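Can a machine do the chores yet?
Speaker notes, Kolside evening talk, 3rd December

Good evening, and thank you all for coming out when it's dark by teatime and there are better things to do with a sofa. Wait for people to settle. Mention that the tea is at the back and that there will be more of it afterwards.

I should say first that I'm not an engineer. I ran the packing floor at Grisent for 9 years, and before that I cooked in other people's kitchens, so I come to this as somebody who has done an awful lot of lifting, wiping, stacking and putting away, and who has been told at regular intervals that a machine would be along shortly to do it for me. I'd like to spend the next 50 minutes on how near that machine is, and I'll try to be fair to it.

Ask for hands: who has a dishwasher? Who has a robot vacuum? Who has had to rescue the robot vacuum from under something? (There is always a laugh here, let it run.)

The dishwasher is the place to start, I think, because it is the best household robot ever made and we don't call it one. It does a miserable job very well, every night, and it does it by refusing to have anything to do with the rest of the kitchen. You bring the plates to it. You scrape them, you face them the right way, you take them out again and you know which cupboard they live in. The washing has been done by machine for most of my life, and the fetching and carrying either side of it is still done by me, in slippers.

It was much the same story at Grisent. We had a line that could fold and tape a carton faster than I can say the word carton, and it was a lovely thing to watch. Then a pallet would arrive with the wrap torn, or one supplier would change the thickness of their card, and we'd all be down there with our sleeves rolled up. The line was marvellous at the part of the job that never changed.

So when people ask me whether a machine can do a chore, I've got into the habit of asking them which bit of it. Take clearing a kitchen worktop. I picked that one for tonight because everybody in the room has done it today, or has left it for somebody else, and we all think of it as nothing at all. Two minutes before the visitors come.

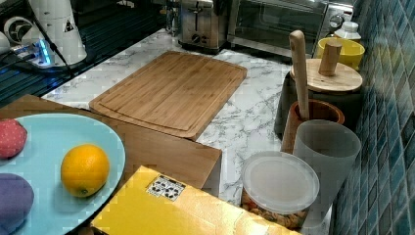

Think of what you decide in those two minutes without noticing you've decided anything. A chopping board goes back where it lives, but if it happens to be resting on something, you lift it off first and keep a hand underneath. Fruit on a plate has to travel level. A toaster stays put, and you go round it. A cable wants following with the eye before you pull on anything near it. A cardboard box might be rubbish or might be tomorrow's parcel, and you know which because you live there. Clear plastic you pick up without a thought, and clear plastic is a thorough nuisance for a camera, which tends to see whatever is behind it. Shiny metal is nearly as bad.

Pause here. Let them picture their own worktop for a moment.

Now, the encouraging part, and I do mean it to be encouraging. In March I was invited to spend an afternoon with the people at Pandance, who are teaching a pair of arms to tidy up. I went along rather ready to be unimpressed. They set it going on a table of ordinary clutter and it picked up a mug by the handle, turned it the right way up and put it on a shelf, and I'm afraid I said "oh, well done" out loud, as you would to a small child. They had given it 39 things to put away that afternoon. It managed most of them, slowly, and it dropped 3. One was a bag of rice, so we were sweeping for a while.

What struck me was the way it had learned. A person had done the job over and over with their own hands on the controls, and the machine had studied that. The older way was to write down every movement in advance, and you simply can't do that for a kitchen, where the butter is never in the same place twice. (If there's a question about how much practice it needs, the answer I was given was "more than we've got".)

Then the café, if time allows. Ateş, round the corner from us, tried a machine for bringing dirty cups back to the counter. It was a trolley, really, with a pleasant voice. The customers adored it and patted it. The staff still loaded it and unloaded it, and on busy mornings they found it quicker to carry the cups themselves, so it spent a good deal of its time by the coat hooks. I don't think it was a failure — it saved some tired feet in the afternoons — but it hadn't cleared a table, and clearing tables was what they'd hoped for.

Where does that leave us? My own view is that one chore at a time, in a place arranged for it, machines are already good and getting cheaper. A whole kitchen, in somebody's real house, with the post on the side and the breakfast things still out, I would put some way off. I'd want to see it do my worktop on an ordinary morning, with me out of the room, and then do it again the next day when everything has moved.

Check the time. If we are running late, skip the laundry section altogether and go straight to questions, then tea. Remind people to bring their cups back to the hatch.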